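4.2 Planning the purchase: gripper and drum
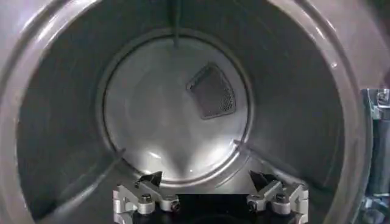
Fig. 4-1. Two-finger gripper at the drum opening, fingertips open. Vent screen in the back wall.

Please read this section before you order any Ondaretti parts. The drum decides which fingers you need, so measure first and ask for the price after.

1. Measure the inner width of the drum opening at its narrowest place. Write the value in the planning sheet, line A.

2. Measure the depth from the front rim to the back wall. The standard arm set reaches 569 mm. If your drum is deeper, ask for the long arm set.

3. Note all ribs and ridges on the drum wall. The open fingers must pass them with 80 mm free on each side.

Note: Measure from the top of the rib and not from the wall between the ribs.

4. Mark the position of the vent screen, if your drum has one.

CAUTION: Do not plan a grip point on the vent screen. Fingertips can bend the perforated sheet.

5. Choose the fingertips. Black angled tips are included in the base set. One spare pair should be in the first order, as the delivery time for single pairs is long.

6. Fill in the budget lines:
Base gripper set, two fingers: 2979 euro
Spare fingertips, one pair: 168 euro
Long arm set: on request
Mounting plate: see section 4.3

Note: Prices are without tax and without freight. They are valid for orders received before the end of November.

7. Reserve money for one yearly service. The service includes a check of the finger joints and their hex-socket bolts. It is not part of the base price.

8. Send the planning sheet to Siiri Pelkonen at Suominen, with one photo taken straight into the drum. You receive a written offer with a drawing. Compare the drawing with your own values before you sign.

CAUTION: Cut fingers cannot be returned.

Section revised April 7, 2026.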